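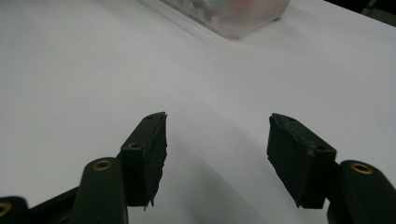

Hanneke Hoekstra wanted to know, before anything else, whether she would need to learn any code to show a task by hand. You won't. The handheld tool records what your hand does, and the programming stays with the team at Plarnside.

Home Getting Started Tasks Tools FAQ Contact

Frequently asked questions: teaching by hand and by remote control

What do you mean by "showing" a task?

You do the task yourself, from start to finish, while the tool or the remote station records it. One full run is called a demonstration. The robot's software is later trained on many demonstrations of the same task, by different people where we can manage it.

What is the difference between the handheld gripper and remote control?

With the handheld gripper, you hold a tool with two fingers that open and close, and a camera on the tool records the view past the fingers. No robot arm has to be in the room. With remote control, you sit at the station in Flivstead and move a pair of handles, and an arm on the bench follows them. The handheld way is faster and easier to pick up. Remote control is slower, but the motions are always ones the arm can make.

Which one will I be using?

Most people start with the handheld gripper and stay on it. Remote control is used for tasks where the arm pushes hard against something, such as closing a stiff drawer, and you need to have done at least 4 handheld sessions first.

How long is a session?

2 hours, with a break in the middle. You can stop sooner if your wrist or thumb gets tired. Tell the session lead so the log shows where you ended.

How many demonstrations does a task need?

We aim for 200 for a simple pick and place task. Tasks with several steps need more. A single person is not expected to do all of them, and we prefer that they don't, as everyone has habits in how they reach and grip.

How fast should I move?

A bit slower than you would with your bare hand, and steady. Very fast motion blurs the video and the tracking can drop out. Very slow motion is also a problem, because the robot will learn to be that slow.

Can I pause to think?

Before you start recording, yes, as long as you like. Once recording, try to keep going. A long pause in the middle of a run teaches the robot to wait there. If you lose your place, stop and mark the run as discarded.

I dropped the object. Is the run ruined?

Not always. If you can pick it up again in a natural way and finish, keep it and press the "recovery" button at the end. Those runs are useful, since the robot will drop things too. If the object leaves the table, discard the run.

What should be on the table?

What the task card says. If the card lists other objects as background, put them out and move them a little between runs. Leave phones, cups and keys elsewhere. Between runs, change the starting position of the main object as well – a hand's width or so is enough.

Does my other hand matter?

Yes. On single-gripper tasks keep your free hand out of view for the whole run. If you steady a box with it, the robot will be trained on a box that holds still by itself.

Where should I hold the camera?

It is fixed to the tool, so you don't hold it separately. Keep the fingertips in view and don't let your sleeve fall over the lens. Start each run with the fingers open.

The finger pads look worn. Should I change them?

Scuffs and rough edges are normal with use and you can carry on. Change a pad if it turns under light pressure, if it has split through, or if objects slip that did not slip before. Spare pads are in the drawer marked De Smet. Change both sides together and note it in the log. Then run the calibration again, even if the new pads look the same.

What does calibration involve?

Open the fingers all the way, close them all the way, and repeat until the screen shows a green bar. Then hold the tool over the printed marker sheet for 8 seconds. Do this at the start of every session and after any change to the tool.

On remote control, the arm lags behind my hands. Is it broken?

A small delay is normal. Wait for the arm to catch up before you close the gripper. If the delay gets worse during a session, let go of the handles, press the stop button and call the lead. Teun Van Loon looks after the Flivstead station and would rather be called for nothing than find out later.

Does the recording include sound, or my face?

Sound is off by default. The camera points down past the fingers, but it can catch a person if you lift the tool up. Runs where someone's face is visible are removed when the files are checked.

Can I watch the robot do my task afterward?

Usually. Tests are held at the Hindunby workshop and the times are posted on the door there. The first tests of a new task tend to go badly, and we often ask for another batch of demonstrations afterward.

Can I do sessions at home?

Not at the moment. We tried it in May with the handheld tool and too many files came back without a calibration.

Filed under: Help > Robot teaching > Demonstrations

Contact Plarnside | © Plarnside | Back to top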